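ok gripper thread. two sets on the bench this week, the Cotoma parallel jaws with our tape on them, and the Drarnarov soft pads Akash Maurya keeps telling me to buy. same arm, same controller, same wrist cam. only swapping fingers

1/ ground rules bc people asked last time. 200 grasps per finger set, a disposable cup and whatever else is light and annoying. a grasp counts if it lifts, holds 5 seconds and sets down without tipping. crushed rim = fail even if it held. I'm strict on that one now

2/ stock Cotoma fingers bare are hopeless on thin plastic or paper. hard faces, slick, the cup squirts out sideways the second force goes above the lowest setting. so: tape. black stuff with a ridged weave, wrapped from the tips down, second layer overlapping the first. ugly. grip is night and day

3/ wrist cam on the taped pair, white cup dead ahead. fingers eat the whole bottom half of the view, which I knew and still hate

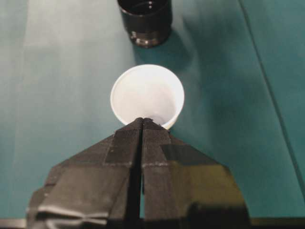
Ní Chonaill wrote back in about two minutes to say tape numbers don't mean anything past day one, the adhesive creeps, the pads shift, and by the end of a run you're testing a different gripper than the one you started with. She wants me to rewrap every 50 and log it.

4/ fair. not doing every 50, I have a life. but I'll rewrap at the halfway mark and split the results so you can see if there's drift. if second half is worse she gets to be smug

5/ the soft pads. nice on paper. they conform, they don't need force tuning, you can be sloppy on approach by a lot more than with the hard jaws. downside is they're fat. anything with a neighbor close by and you knock the neigbor over before you touch the target

6/ also they wobble on the lift. not slipping, just the whole cup swaying on the way up. slow the arm down and it goes away but then your cycle time is garbage. pick one

7/ controller stuff for the three people who care. Amberg box, firmware from January, haven't dared update. force readback is laggy, I see the contact spike well after the fingers have already closed. for rigid stuff who cares. for a thin cup that lag is the entire crush problem. ended up capping close speed and ignoring the force number altogether

8/ someone in replies wants raw force plots. yeah ok. there are 823 log files from this rig and the naming is a crime scene, give me a few days

9/ cameras, since the wrist one only gets you so far. once the fingers close it can't see past them, and the near rim of the cup is right at the tips so that's exactly where you go blind

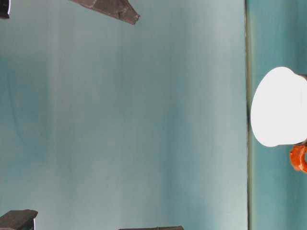
fixed cam is what I want to lean on for the approach, then hand over to the wrist for the last bit. two problems. calibration drifts if anybody bumps the stand (me. it's me). and exposure. auto picks whatever it likes off the big teal surface, and then white things blow out, look at the right side there, the white one has basically no shading left on it. try fitting a rim to that. the orange bit right under it comes through fine, color and shine and all, so it's not the lens. going manual exposure tomorow and taking it down a couple stops

10/ wrist cam has glare too, big pale patch upper left on the table. it moves when the arm moves so I can sort of steer around it. the fixed one I can't, whatever the light does there I'm stuck with

11/ tried a matte sheet over the bench in January and it curled at the corners and the arm caught it. never again. would rather fight the exposure

12/ price, bc it always comes up. the soft set with the adapter plate was 1660 all in. tape was lunch money. I'm not going to pretend that's not a factor in how I feel about these two

13/ where I am right now, mid run, don't quote me: taped jaws for cups and anything standing close to something else. soft pads for odd shapes with room around them. bare jaws for nothing

14/ Akash says I have the pads mounted too low and that's where the wobble comes from. could be. moving them up a notch before the next batch, if it fixes it I'll redo the slow speed ones as well

15/ if anyone's running the Amberg box on newer firmware, is the force lag any better?? will trade log files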